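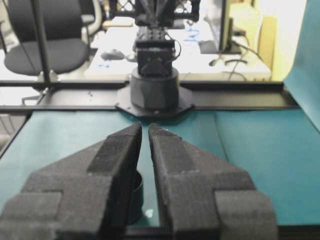
Frequently Asked Questions

We use cookies to remember your cart and see which pages get visited. Accept / Manage settings

Last updated August 22, 2019

Please read before you email. Asger Riis answers everything himself and it's a busy month.

ORDERS

Do I need an account to order?
No. Guest checkout is fine. Account only helps if you want to see old orders or save an address.

Can I change my order after I place it?
Yes, if it hasn't been packed. Write fast, put the order number in the subject line. Once there's a label on it we can't swap anything.

What does "cut to order" mean?
Means we cut your length off the roll when you order. Felt, cotton canvas and the Vutine lining are all cut to order. Kits and thread are not.

Can I get one long piece instead of several short ones?
Always one continuous piece unless the roll runs out. We'll email first if that happens. You won't get two pieces by surprise.

What's the smallest cut?
Half a yard. Quarter yards only in the remnant section.

Do you send samples?
Yes, up to 8 swatches per order. Small ones, enough to check color and feel. Screens lie about color, esp. the greens and blues, so please do this before buying a lot of anything.

SHIPPING

How long does it take?
Packed within 3 working days. After that it's up to the carrier. Tracking goes out by email, check your spam folder.

Do you ship folded or rolled?
Folded, unless it's over two yards of the heavy felt, that goes on a tube. Want a tube for something else? Leave a note at checkout, small extra charge.

Where do you ship?
US and Canada right now. Working on more.

Can I pick up?
Yes, from the Haworth shop. Choose "pickup" at checkout and wait for the ready email. Please wait for the email. Bring the order number, we hold orders until the end of the month.

My package says delivered and I don't have it.
Check with neighbors, give it a day, then write us. We'll open a claim with the carrier.
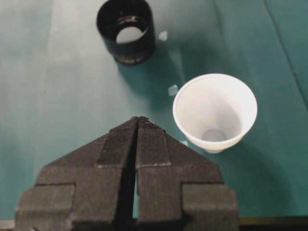 CARE AND WASHING

Can I wash the felt?
Wool felt: cool water by hand, no wringing, dry flat. It will shrink a little no matter what you do. Treseo blend: gentle cycle is OK, no dryer.

Should I prewash the canvas?
Yes. Wash and dry it the way you'll wash the finished thing. Twice if it's a dark color.

How do I get lint off?
Sticky roller or a piece of tape. Don't use a fabric shaver on wool felt, it thins it out.

Iron?
Medium, with a pressing cloth. Never directly on the Treseo, it goes shiny and there's no fixing taht.

RETURNS

Can I return cut fabric?
Sorry, no, unless there's a flaw or we cut it wrong. Then we replace it or refund you, your choice.

What about kits?
Unopened Iment kits can come back within the month. You pay return postage. If a part is missing dont send the whole kit back, just tell us which part and we'll mail it.

When do I get my refund?
Same day we open the box, usually. Your bank may take longer.

Still stuck? Use the contact form, include order number and a photo if something's damaged.

RELATED PAGES
How to measure for a tote bag
Wool felt or blend: which one to buy
Remnants and roll ends
Iment kit instructions (reprints)
Haworth shop hours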